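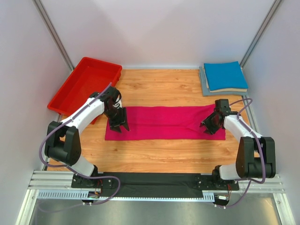

The long pink cloth laid across the table, crease through the middle and wrinkles up at the right end.

Folding long cloths: the things you keep asking me

I've had a fair few emails since I put up the page on table runners and other long, skinny bits of fabric, so I've gathered the answers in one place.

Do I have to iron it first?
No! I hardly ever do. Lay it flat, put one hand in the middle and smooth out towards the ends. If there are wrinkles bunched at one end, start there and ease them off sideways.

Which way do you fold, long or short?
Short ends together first, then again, until you've got something that fits your drawer. Folding lengthways first leaves a crease all the way down, and it's a pain to get out (ask me about my Puvholm runner, it's had one since August).

One corner always sticks up. What am I doing wrong?
Probably nothing. Hold the opposite edge still and give the corner a gentle tug on the diagonal. Hipólito Urrutia wrote in to say he rolls his up instead, and I must admit it works nicely on thicker cotton.

What sort of table is best?
Anything smooth with bare surface showing in front of the cloth and behind it, so you've room to move your hands. I like plain wood because bright colours show up so well on it and you can see when an edge has gone wonky.

How many can I stack?
I stop at four. Any more and the bottom one comes out looking slept in.

Do you take requests?
Yes, send them over! Fitted sheets are next, wish me luck.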